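4.2 Does the surface matter?

Advice on folding clothes nearly always starts with the surface. The Dultetti guide tells its readers to use a hard table at hip height and warns them off the bed, where, it says, folding takes longer and comes out worse. The claim has been repeated in most of the household manuals we looked at, and in two earlier studies. We could find no measurement behind it in any of them. Seneviratne's first paper on the subject cites the guide, the guide's second edition cites the paper, and there the trail ends.

What people do at home is another matter. Of the 86 households in the Mwakalinga survey, 60 said they did most of their folding on a bed. The survey asked one question on this and gave no room for "it depends", so we would not lean on the number too hard. A household that folds towels on the sofa and shirts on the bed had to pick one. Still, it would take a very odd sample to turn that result round, and a rule that most people ignore every week deserves a closer look than it has had.

The usual argument runs as follows. A sheet is soft and creased, so a shirt laid on it picks up the creases underneath. The mattress gives under the hand. The folder has to bend or kneel. Each of these may well be true, but only the last has any clear link to how long the job takes, and it depends on how tall the folder is and how high the bed. The first is weaker than it sounds. A cotton T-shirt that comes to the bed in a heap brings plenty of wrinkles with it, and it is hard to see how anyone looking at the finished fold could say which came from the wash and which from the sheet. Figure 4 gives some idea of the difficulty.

Figure 4. Soft blue cloth on a pale, lightly wrinkled bedsheet.

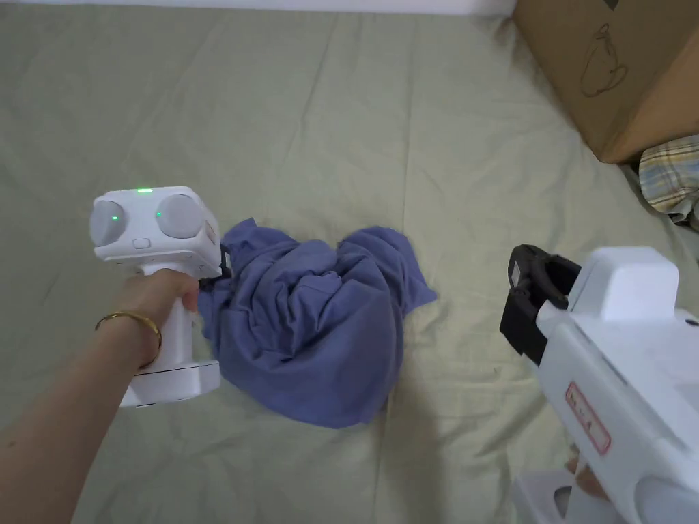
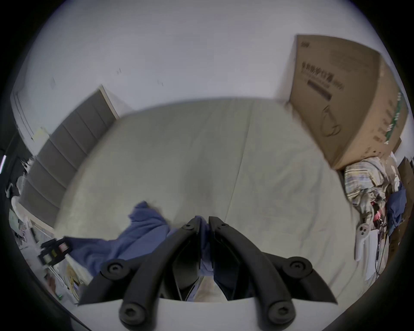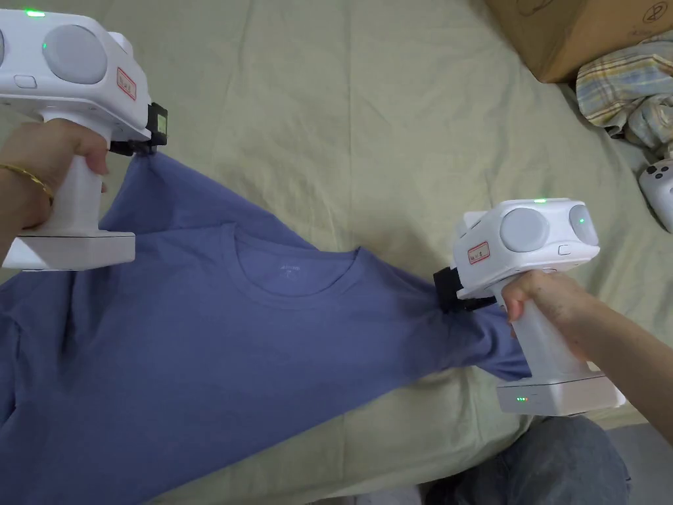 Does a T-shirt folded on a bed take longer than one folded on a table?

A little longer in our log, though most of the gap comes from finding the shoulders and collar and getting the shirt flat, and very little of it from the folds themselves.

The log covers 3365 garments. We split each one into two parts: from first touch until the shirt lay flat, and from flat until folded. The second part hardly changed between bed and table. The first did, and this is where we become wary of our own result. Shirts brought to a table tended to arrive a few at a time from a basket. Shirts on a bed had often been tipped out in one pile, and a pile has to be pulled apart before anything in it can be spread. When we kept only the 335 shirts that were put down singly, the gap between the two surfaces shrank to the point where we would not care to defend it. A fair reading is that the pile costs time and the bed has been blamed for it.

Howlader has argued (in a note sent to us in February, quoted with his permission) that this lets the bed off too lightly. His point is that people tip out a pile on a bed precisely when there is a bed to tip it on, and that few tables are large enough for anyone to try. We accept this. If the bed invites the pile, then some of the lost time does belong to the bed, at one remove. But that is a different claim from the one in the guide, and it leads to different advice: leave the shirts in the basket and take them out singly, wherever you happen to be standing.

Nor were we able to back up the claim about neatness. Two of us scored the finished folds by eye on a five-point scale, without being told the surface. Our scores agreed with each other poorly, and more than half of the disputed shirts were ones with stretched collars, which sit badly whatever is done to them. The Nisinov scale, which asks for three scorers and a printed template, might have done better. We had neither the third scorer nor much faith in the template, which was drawn up for dress shirts and treats a short sleeve as if it were a folded cuff.

Colour may have crept in as well. Dark shirts were scored neater than light ones on both surfaces, and we suspect that we simply saw fewer of their creases. We left this uncorrected. The Vomora group does apply a correction for it, but the factor they use comes from a single pair of scorers and we saw no reason to borrow it.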